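Hand-held gripper demonstration

Hand-held gripper demonstration is a way of gathering examples for a learning system without using a robot during recording. A person picks up one or two grippers, carries out a household or workshop task with them, and the recorded movements are later used to train a robot arm. The method is also called "robot-free collection", a term its critics find flattering.

Printed square markers are often fixed to the grippers so that their position can be worked out from video. Supporters say that recording this way is quicker and cheaper than steering an arm from a distance. How much of that saving survives the sorting of poor recordings is seldom reported. 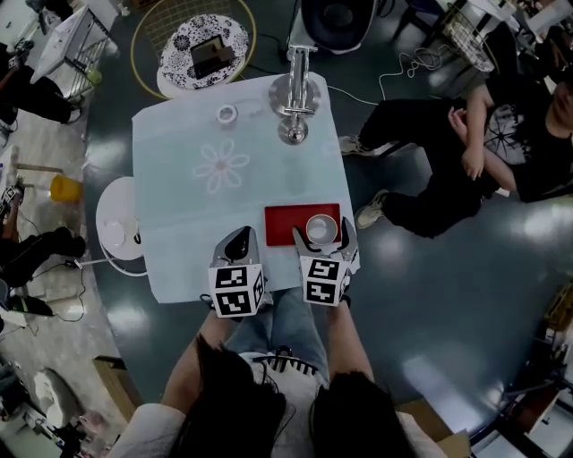 A seated demonstrator with two marker-cube grippers, the right one open around a white cup on a red tray.

The Rinora collection, assembled at Hultinbridge and released on 10/06/2018, holds 2,001 demonstrations of table tasks. Its authors presented it as broad. Nélida Henríquez, who reviewed the set the following January, found that 821 of the recordings came from only 7 people, and that many differed in little beyond the starting place of one object. She argued that a system trained on them might learn the habits of a few demonstrators – their pauses included – and little about cups.

A later trial at Gravville used 100 recordings chosen by hand and claimed similar results. It has not been repeated elsewhere, and the rules for choosing the recordings were never published.

See also: Sasaki gripper; Learning from demonstration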